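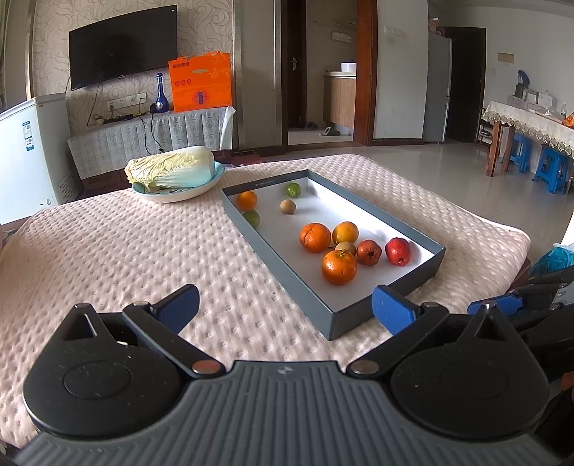
Re: [Zullholm list] Fruit task, how many examples and how messy?

Hello everyone, and thank you for such a friendly welcome to the list. I have been reading along since October and kept meaning to write in, and then this question landed right on top of what I have been doing at home, so I have run out of excuses!

Earlier on the list, a member of the Skesteo group wrote:

> We are planning our first round of examples for the fruit sorting task
> and would like to hear from people who gather at home. Our worry is
> that lab tables are too tidy. Everything is on a plain surface, all
> the oranges look like the same orange, and the policy falls over the
> first time it meets a real kitchen. How much do you vary the setup?
> Do you reset between every example? And do you use one gripper or
> two? Any habits you can share would be a great help.

Let me take these in order, more or less, though I do wander.

> How much do you vary the setup?

More than I did at first. My early batches for Unnithan were all done on a table, with the box square to the edge, and when we trained on them the arm was lovely with a square box and hopeless with a turned one. Now I work on the bed as often as not. The pink quilted pad is all little bumps, and the box goes down at an angle. I change the angle every few examples and I try not to think too hard about it, as I found that when I chose "random" angles on purpose I kept choosing the same three.

As for the fruit, please do mix it. I use oranges, limes, kiwis and red pears together in the one box, and I would never again throw out an orange for having a split skin. The limes and kiwis are the useful ones, I think. They are small and they settle in between the oranges, so you have to decide how to come in with the fingers, and that decision is just what we want the model to pick up. I also like to have something nearby that isn't part of the task. At the moment it is a head of napa cabbage in a light blue bowl. The first Skekidach checkpoint I tried was very fond of reaching for whatever was biggest, and the cabbage has been a good teacher.

I leave the room alone, too. The television, the freezer, the fridge, the table with all its boxes and bottles, the shoes on the rack, they all stay where they are. I used to tidy for an hour before I started and I am glad to be done with that.

> Do you reset between every example?

Not fully. I do a run of 12, then tip everything out and pack the box again from nothing. Inside the run I only put back what I moved, and I try to put it back a bit differently. A full reset every time is probably better on paper, but I get tired and careless, and a tired demonstration is a poor one. My best sitting so far gave me 52 examples I was happy to keep, and I had a long tea break in the middle of it.

> And do you use one gripper or two?

I use two of the hand-held ones, with the blue rubber pads. For plain picking you could manage with one and I don't think anyone would blame you. The second one earns its place when you want to steady the box, or hold a big orange back while you get at the kiwi tucked in beside it. If you go with two, record some examples where one of them simply waits. Mine had none of those at first, and the trained arms both wanted to be busy all the time, which was quite something to watch.

A couple of other habits, for what they are worth. I close the fingers slowly on the pears, slower than feels natural, and I pause a moment before lifting. I keep the misses if I recovered from them, in a folder of their own, so you can decide later whether to train on them. I also write one line of notes per run (box angle, what was in it, anything odd), and I wish I had begun that from the start, as there are 4 early runs I can no longer make head or tail of.

What I would love to hear from others is how you handle light. My floor is pale tile and it throws the window back up, and by late afternoon everything looks different. Do you stop, or carry on and call it variety?

Warm wishes to all, and good luck with the first round,

a home gatherer on the Unnithan project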